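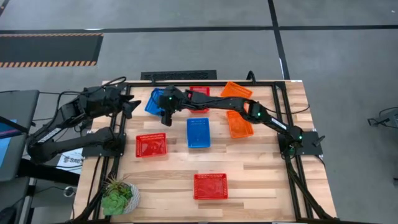

Two-arm bench for basket sorting: what happens to the packers?

Our packing room in Flelham is getting a bench with an arm on each side for sorting small baskets by colour. Management says no jobs go. Has anyone worked next to one, and what changed?
Posted by trilside_nights, 2018-04-15

benchfitter
We have run one since March. Hand sorting was 1,000 baskets a shift and the bench does 1,359. Two packers moved to feeding and clearing. Stops are mostly baskets lying across each other. Ask who is trained to restart it, and whether that is paid at a higher grade.

Wevevville4
Depends on the site.

amegashie_m
Get the break rota in writing. Ours went from 30 minutes to 10 plus 20.

Shares: 10

Comments
pallet_end: Same split breaks here.
greycoat: Was the restart training paid?
benchfitter: Yes, one day.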